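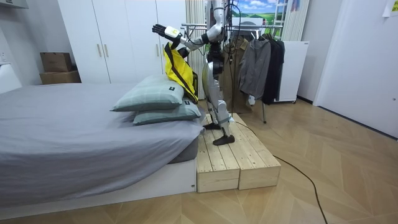 In my opinion the bed is the worst wardrobe in the house. In the flat in Morkau where I lived for 7 years, everything I took off in the evening was put there, and by eleven I moved it to the floor. My closet had good doors and enough space. I simply did not open it for a shirt which I wanted to wear again.

Then I bought an open rail, second-hand, in Istley. It takes a little more than one step to reach it, and a hanger goes on with one movement. I own around 76 pieces of clothing, and maybe ten of them live on the rail.

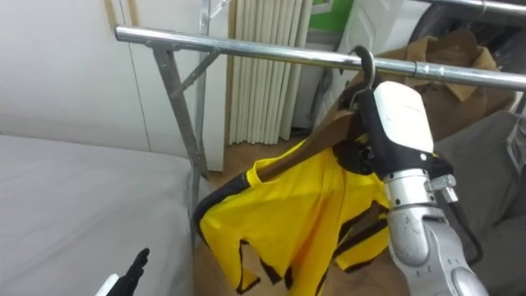
My sister finds it ugly - a bedroom is not a shop, she says. She is right that a crumpled top looks worse on a hanger than behind a door. Still, I prefer to see it there than to sleep beside it, and in February I even started to iron again.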